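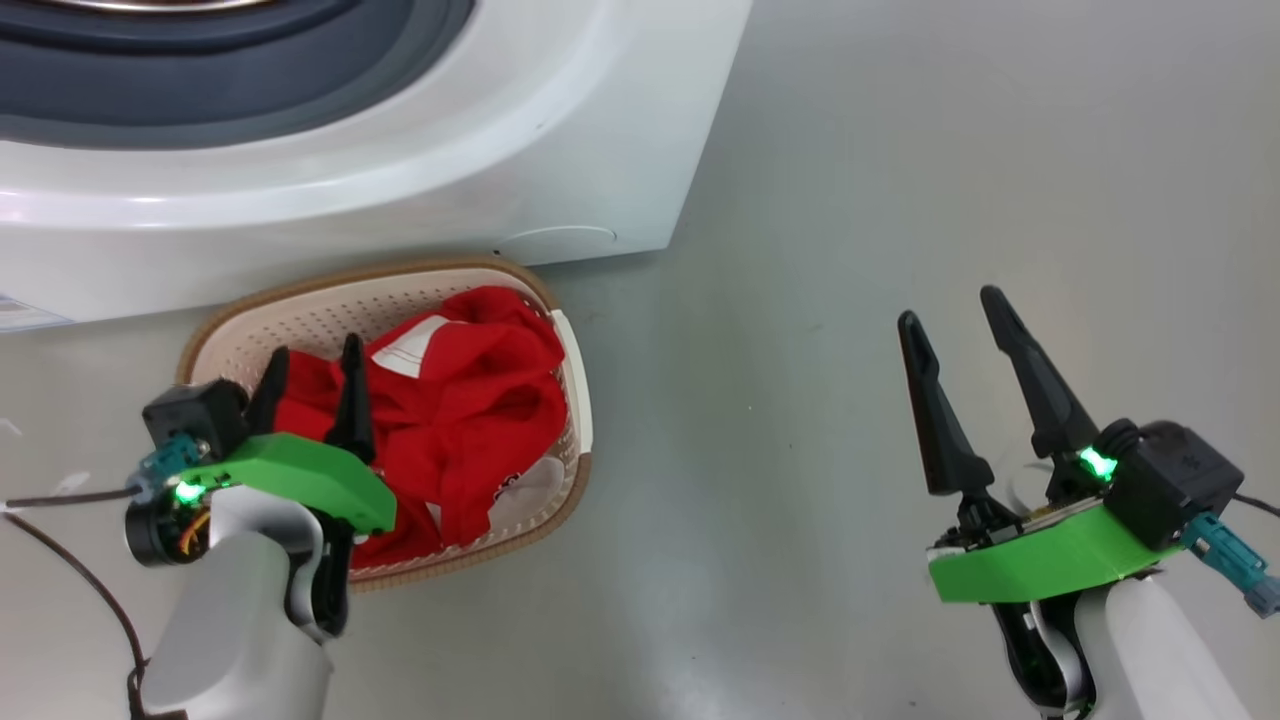 1/ OK, I'm home from Skultbridge, I'm full, and I have to talk about rye bread. And soup. And a pickle plate I'd drive back for tomorrow. Thread for anyone who likes eating in places that barely show up on a map!

2/ Skultbridge, if you've never been (I hadn't), is one street and a creek out on Route 629. The sign coming in says population 302. On Saturday morning it felt like every one of them was standing in line ahead of me at the bakery.

3/ The bakery is called Inanitz. Old feed store, green door, no sign on the road side, so I drove right past it and had to turn around at the church. They open at 8 and the dark rye is usually gone before 10. Set an alarm!!

4/ That rye!! It's baked in long tins, very sour, very wet in the middle, with a crust you have to work at. They sell it by the half loaf, wrapped in plain paper, and tell you to wait a day before cutting it. I made it as far as the parking lot.

5/ With salted butter it's almost like eating something smoked. The grain comes from Rarkholm, the farm up the hill, and they mill it the same week. I've had a lot of "local grain" bread that tasted like cardboard with good intentions. Completely different animal.

6/ Also at Inanitz: a caraway bun with a soft onion middle. Two dollars fifty. I bought one, ate it on the bench, went back in and bought four more. The guy at the register didn't even blink, so I guess this happens.

7/ Rarkholm has a farm stand from March on, and it's a ten-minute walk if you don't mind a hill. Right now it's mostly what got stored over the winter: beets, celery root, cabbages as big as my head, jars and jars of everything.
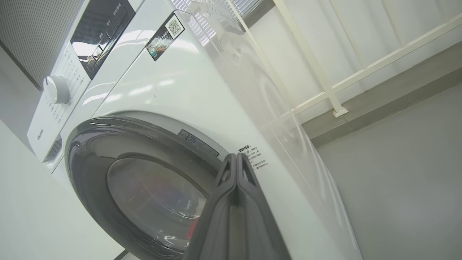

8/ Get the jars. The pickled green tomatoes have mustard seed and a lot of dill, and there's a plum thing they just call "plum" that sits somewhere between a jam and a sauce. I've had it on pork, on yogurt and on a spoon over the sink.

9/ They let you taste before you buy, too, and they're really generous with it. I tried a beet relish I was sure I'd hate (beets and I have a history) and came home with the big size. Cash or check only, so plan ahead.

10/ Lunch was at Nkosi, the only sit-down place in town. It's a lunch counter with a few tables by the window and a handwritten menu that had 2 soups, a stew and a pickle plate on it. I love a short menu so much.

11/ I had the peanut and greens soup. Thick, gingery, with enough chili that my nose ran, and a slab of the Inanitz rye on the side for wiping the bowl. That bread with peanut soup is such a good idea that I'm annoyed I never had it at home.

12/ The pickle plate is all Rarkholm stuff, but they dress it in the kitchen with warm oil and toasted coriander. Carrots, cauliflower, those green tomatoes again. My friend said she didn't want any and then ate the cauliflower. All of the cauliflower.

13/ Prices, for those who always ask: soup and bread was 15 dollars, the pickle plate was less than that, and coffee came with a refill before I'd noticed my cup was low. Kitchen closes at 2:30 and they mean it. Somebody walked up at 2:35 and got a very kind no.

14/ Small stuff: there's free parking behind the church. Phone signal is hopeless, so save your directions before you leave the highway. Dogs are fine on the bakery bench and at the stand, but they can't come into Nkosi. Bring a cooler bag if you want the fresh cheese (I didn't, and I regret it).

15/ Next time I want to stay over and try the Friday supper at Nkosi, where I hear they do a whole braised cabbage for the table. If you've had it, tell me everything. And if you know how to keep rye from molding in a warm kitchen, tell me that too, I still have a loaf and a half.

Adding one more: several of you are asking if Inanitz ships. They don't, but they'll hold a loaf until noon if you call the day before. The number's on the door, which I know is no help at all from where you're sitting, so I'll dig it out of my bag and post it tonight.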